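# Why Does a Colander Have Holes?

Have you ever helped make spaghetti? Then you have met one of the cleverest things in the kitchen: the colander! It's a bowl full of holes, and the holes are the best part.

When a grown-up pours pasta and water into a colander, the water rushes out through the holes. The pasta is too big to follow it, so it stays behind, ready for sauce (or butter, if you're like me). Scientists have a word for sorting things by size like this. They call it **sieving**, and you can try it with toys! 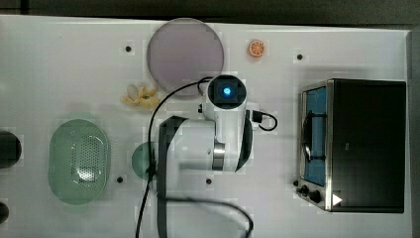 *A play kitchen with a green colander, a peeled banana and a slice of orange. Look for the little holes in the bottom of the colander!*

**Try it yourself**

You will need a colander, a big bowl, 3 toy foods and a cup of dry rice.

1. Hold the colander over the bowl.
2. Put the toy foods in, then pour the rice on top.
3. Give it a gentle shake. What falls through? What stays?

If your colander has tiny holes, the rice might get stuck. Try sugar next and see how fast it goes!

Now go on a hole hunt at home. A tea strainer has very small holes, and a slotted spoon has long ones. Aaliyah Pelletier, age 8, wrote to us from Nenddale and said her favorite was the drain in the bathtub. Great find, Aaliyah!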